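Tarnik Robot Declines to Believe in Plates, Is Given Time to Reconsider

Reading time: 2 minutes

BATLEY, Oct 12, 2026 — Tarnik today published its report on a fault in Mistum, the control software for its two-armed tabletop robots. The fault caused a gripper to close on the rim of a plate with far more confidence than the situation called for. No one was hurt. One plate was.

The task was a modest one: pick up foam letters and put them on plates. During a September run of 1000 attempts, Mistum misjudged the height of a plate rim 109 times. In most cases the arm stopped by itself, as designed. In the remaining cases it pressed on, which was also as designed, and the design has now been changed.

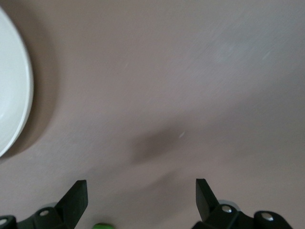

Wrist view of the gripper at a Tarnik table, with a white plate at left.

The cause was a depth setting that treated a pale, shiny rim and its shadow as one flat surface. To Mistum, the plate was a slightly brighter piece of table. The force limit should have caught the mistake, but it had been raised in the spring to stop false alarms. It did stop them, along with some of the real ones.

Tarnik has paused work with customers' own dishes while the fix is checked. Testing goes on with foam letters and plates in several colors, with both arms mounted over the same table.

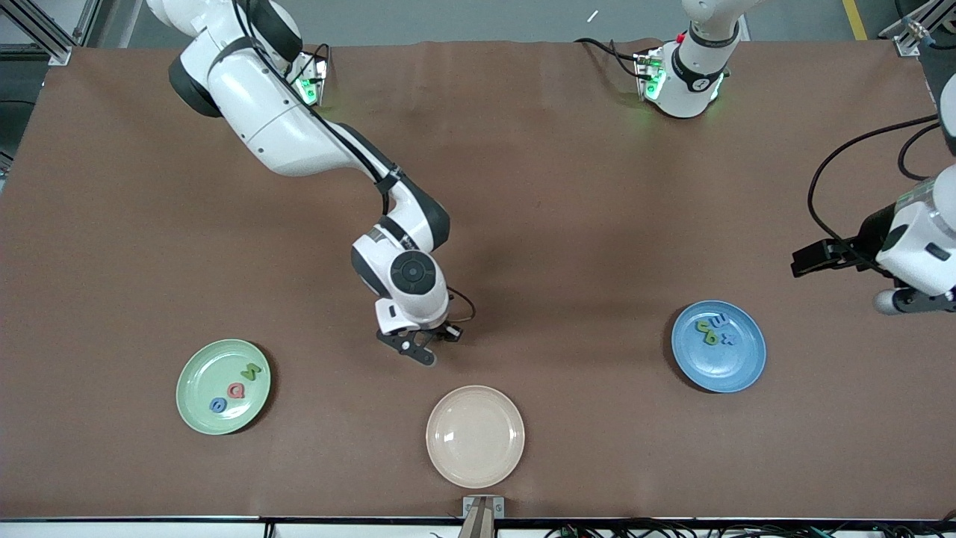 The new version, Mistum 3, puts the force limit back where it was and makes the arm slow down before it comes near a rim. It has completed 300 attempts without a hard contact. It is also slower, and customers who were promised speed will be hearing from us separately.

Guthrie, the outside safety firm that reviewed the fault, made four recommendations. Tarnik has accepted all four, including the one about answering alarm emails. A total of 141 had gone unread.

Customers running Mistum 2 should keep people out of reach of the arms during operation and install the update before the next run. The full report is available on request from the Tarnik press office in Batley.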